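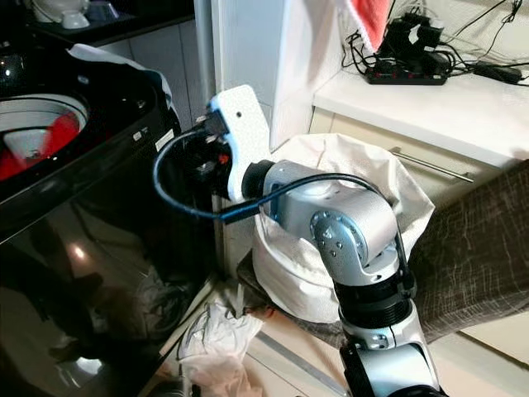 The Clarside team's arm at the laundry corner, gripper toward the machine.

The first thing I hear when I walk into the Promavside student robotics club is an argument about socks. Specifically, whether a sock that has been turned inside out should score the same as one that hasn't. It goes on for a good ten minutes, and I enjoy every one of them!

The club runs a summer challenge called the Fostus Cup, and this year the theme is laundry. Teams of high school students get one robotic arm, one gripper and one ordinary room full of ordinary household stuff, and they have to get clothes out of a washing machine and into a pile. There are 13 students taking part, split into teams named after the streets the club has been housed on over the years. I spent most of my visit with Clarside, who were the first to get their arm going and the last to stop talking about it.

"Everybody thinks the arm is the hard part," says the team's captain, who just finished her junior year and asked me to keep names out of this, as the whole club did. "The arm is great. The arm does what you tell it. The hard part is that a T-shirt is never the same shape twice."

She got into this in February, when a friend dragged her along to an open evening. She had never written a line of code. The mentor on duty handed her a controller and let her try to pick up a dishcloth. "I dropped it over and over and I was completely hooked," she says. "I went home and told my mom I needed to be there every week."

Her teammate, a sophomore who looks after the mechanical side, is the one to ask about the gripper. He talks about it the way other kids talk about cars. The black gripper hangs off a flat white bracket, and he has strong feelings about the bracket. The team went through 7 versions of the shape before they got one they liked. (He has kept all the old ones in a shoebox. He showed me the shoebox.)

"The early ones flexed," he explains. "You'd line up perfectly with the opening and then the whole hand would sag a tiny bit and you'd bump the rim. Now it stays put. I could look at it all day."

And cables? He groans. Cables, I learn, are a sore subject at every table in the club. There's a loop of black cable coming off the gripper that has to run back over the elbow, with enough slack for the wrist to turn and not so much that it catches on something. "We had a whole practice that was just cable," he says. "Four hours. Cable."

What I liked most is that the challenge happens in the middle of normal clutter. There are dishes on the shelf and a red towel hanging up, and a big white fabric sack sits on a brown board right behind the arm. The club used to run its contests on a clean white table with foam blocks, and the mentors changed that two years ago.

"I was against it, I'll admit that," says the club's lead mentor, a retired machinist who used to make pump parts at Stevens. "I thought the kids would get frustrated. They did get frustrated! And then they got good. A foam block doesn't teach you much after the first day."

He is especially fond of the shiny black front on the machine. The reflections give the vision software fits, and one of the younger programmers had to rethink how her code looks for the opening. She now has it search for the white rim first and ignore anything that seems to be shining back at it.

"It kept thinking there was a second arm," she tells me, laughing. "It was very interested in the second arm."

Her log for the season has 200 tries in it, each with a line or two of notes. I was allowed to flip through. Some of the notes are careful and technical. One reads, in full, "why." Red fabric turned out to be a favorite for testing, as it stands out so well against the white inside, and she moves on to pale items only when the red ones are going smoothly. White on white is still a work in progress.

Scoring on the day is simple enough. Each team gets 4 runs and the best one counts. An item that ends up in the pile is a full point, and an item dropped on the floor is a half. The sock question, I'm told, has gone to a vote.

I asked the captain what she would say to a student who is curious but figures they don't know enough to join. She didn't need to think about it. "Come and drop a dishcloth," she says. "That's how all of us started. You'll be annoyed, and then you'll want another turn."

The Fostus Cup takes place at the Promavside club rooms on 8 July 2023, with doors open to families and anyone else who wants to watch. Students who would like to try the controls can sign up at the front table when they arrive.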